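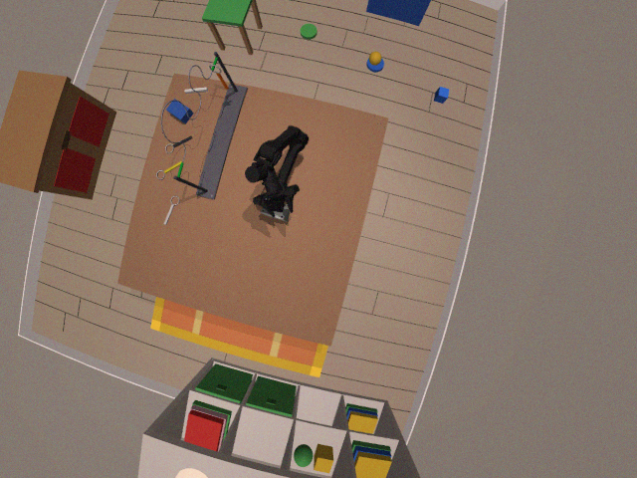 *sim view, arm folded, gripper down. tools on the left half of the table*

**hendine_k**
Teleop demos for the tool pickup task, July 2026. 200 so far, orange screwdriver only. Policy still hovers and closes early — more demos or better ones?

**pasus**
Better. Your pauses get learned too. Trim the idle bits befor training.

**Nuno Magalhães**
Disagree, trimming made mine jerky. I went to 1,541 untrimmed and it was fine.

**pasus**
fine on one layout. Did you move the scissors at all?

**Nuno Magalhães**
Two layouts. so yes

**qureshi_t**
What are you driving it with? Keyboard is awful for the last bit of the approach. Leader arm if you can get one

**hendine_k**
Keyboard... ok. Will redo 200 with a leader arm, no triming, then post teh numbers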